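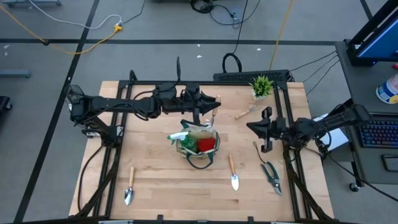 Fakhoury had left the garden bag to me in writing. "The green bag and what goes in it," the letter said, and after that came two pages about the house, which went to his niece.

I hadn't seen him in 27 months. Before that I rented the room over his kitchen and helped with the beds on Saturdays, or whatever day he decided was Saturday. He grew beans, mostly, and a white squash he called praruveo. I never found that word anywhere else.

The niece met me at the door in October. She had the tools out on the table already.

"I don't know what's his and what came with the place," she said.

"The ones with wooden handles are his."

"They all look like that to me."

I picked up a trowel. He used to rub the handles with oil at the end of the season and stand them in a bucket overnight. I did it once for him and used too much, and he wiped every one of them down again without saying a word about it.

"Did he talk about me?" she asked.

I told her he did. He had mentioned her twice, both times about the bus from Jollum, which she used to take in the summer when she was small. She would get off one stop early so she could walk past the horses. I told her that.

"There were two horses," she said. "A brown one and a gray one. The gray one bit."

She put the spray bottle in the bag and turned it so the trigger hung over the side. I would have put it in the middle.

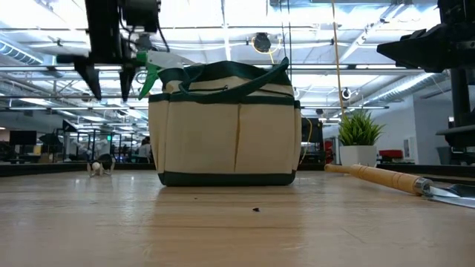
Shadi Tarawneh
Contributing writer, fiction

"He kept it like that," she said. "So it wouldn't get pressed down by the others and leak."

I hadn't known that. In my time he carried the spray bottle in his coat.

We packed slowly. She asked what I would do with the things, and I said I had a yard now, in Deltau, with bad soil and one good corner. She asked if I would grow the squash. I said I had no seed.

She went down the hall and came back with an envelope. It was sealed with tape, and he had written 141 on the front in pencil.

"What's the number?" I said.

"I was going to ask you."

I put the envelope in my shirt pocket. There was still a tool on the table, and she pushed it across to me – handle first, the way he always passed them.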